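Subject: Re: [tridurcombe-garden] Tap water and the blueberries
Date: 22 July 2025
To: tridurcombe-garden list

> Has anyone else on the Nolte side had trouble with blueberries
> this summer? Mine went in two years ago, they looked great
> until June, and now the new leaves are coming in yellow with
> green veins. I feed them the same stuff I give the tomatoes.
> I water by hand every evening from the tap by the gate. Is it a
> bug? Should I dig them up and start over? I paid real money
> for these and I'd hate to toss them.

Oh please don't dig them up! Yellow leaves with green veins, on the new growth, sounds a whole lot like what mine did, and mine are still going strong (well, three of them are, the fourth got stepped on by a dog and that's a different email).

My money is on the water. Everything on the Nolte side comes off the Purnier line, and it's hard as nails. Look at the crust on the tap by the gate next time you're there. Blueberries want sour soil and every evening you're giving them a good drink of lime. The plant can have plenty of iron sitting right there in the bed and still not be able to take it up, so the new leaves come in pale. Tomatoes don't care one bit, so you'd never notice it on them.

Get a soil test before you do anything else, though. I used one of those little color kits the first time and it told me 6, and then the lab said closer to 7, so I don't trust the kits much anymore. Take a scoop from a few spots near the roots, let it dry on newspaper, mix it up and mail it in.
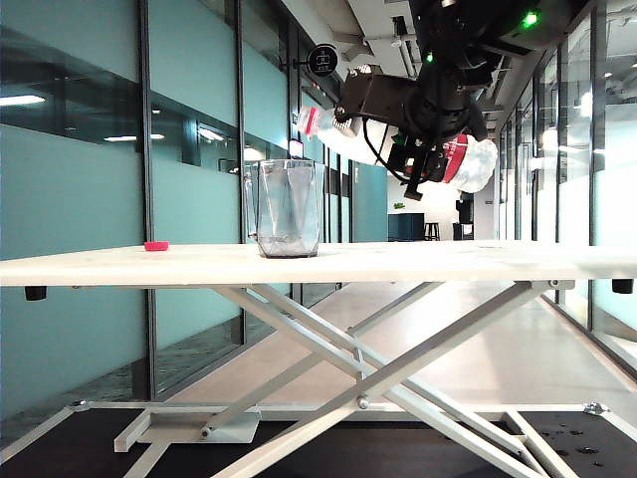
If it does come back high, plain garden sulfur is what fixed mine, the pelleted kind. It's slow! Go by the rate on the bag for your kind of soil, scratch it into the top couple of inches and then leave it alone until spring. I got impatient my first year and put down a second dose after a month, and the bushes sulked for the rest of the season. Skip the vinegar trick that goes around on here every summer. It wears off in no time and it's rough on the roots.

For right now, use rainwater if you can get your hands on any. The Tarano shed roof drains into a 41 gallon barrel and hardly a soul touches it, so bring a watering can and help yourself. A deep soak every few days beats a sprinkle every evening anyway. Pine bark mulch on top helps hold it in, go 2 inches or a bit more, just keep it off the stems.

And I'd quit with the tomato food. A lot of those get their nitrogen from nitrate and blueberries do better on the ammonium kind. Anything sold for azaleas is fine, but I wouldn't feed at all this late in the summer or you'll get soft growth that the first frost knocks back.

Which variety do you have, by the way? And did you get any fruit before they went yellow? Mine were pretty sparse that year too.

Plot by the compost bins, Tarano side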